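Foro Clindley > Casa y orden > Cables y aparatos: ¿cómo los guardáis?

ott_g
Hola a todos. Escribo desde Mellmont y el español no es mi primer idioma, perdonad los errores. En julio me mudo a un piso más pequeño y quiero ordenar la mesa del ordenador. Lo he puesto todo encima del tapete para ver qué tengo. Mi duda es si conviene guardar cada cable con su aparato o todos los cables juntos en una caja.

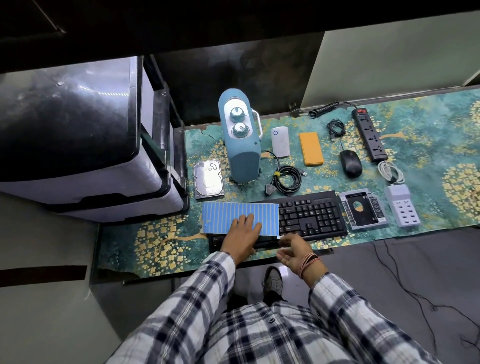
El tapete de flores con el calefactor, el disco duro, el ratón y lo demás.

pearce49
Cada cable con lo suyo, siempre. Yo tenía una caja común y perdía media tarde buscando.

Jarlath McGrath
No estoy de acuerdo con pearce49. Los USB sirven para varios aparatos, entonces es mejor una sola bolsa. Solo separo los de corriente. Y el disco duro no lo dejaría cerca del calefactor, aunque esté apagado.

ott_g
Gracias, Jarlath. El disco lo voy a poner en un cajón, dentro de una funda. He probado también a dejar las cosas repartidas por el tapete y trabajar en el centro de la mesa.
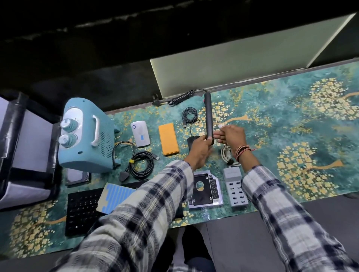 Me gusta más así, pero la regleta todavía no sé dónde ponerla. ¿Alguien la tiene fijada debajo de la mesa?

pearce49
Yo, con 5 tornillos y sin problemas. Sigo pensando que la bolsa única es un error. Al mes tienes un nudo.

Jarlath McGrath
No hay nudo si enrollas bien y pones una brida a cada uno.

cirumcombe
Para la regleta, mejor cinta de velcro, sobre todo si el piso es alquilado. El calefactor lo enchufaría directamente a la pared.

ott_g
Es alquilado, sí. Compraré el velcro y haré dos bolsas, una para USB y otra para corriente.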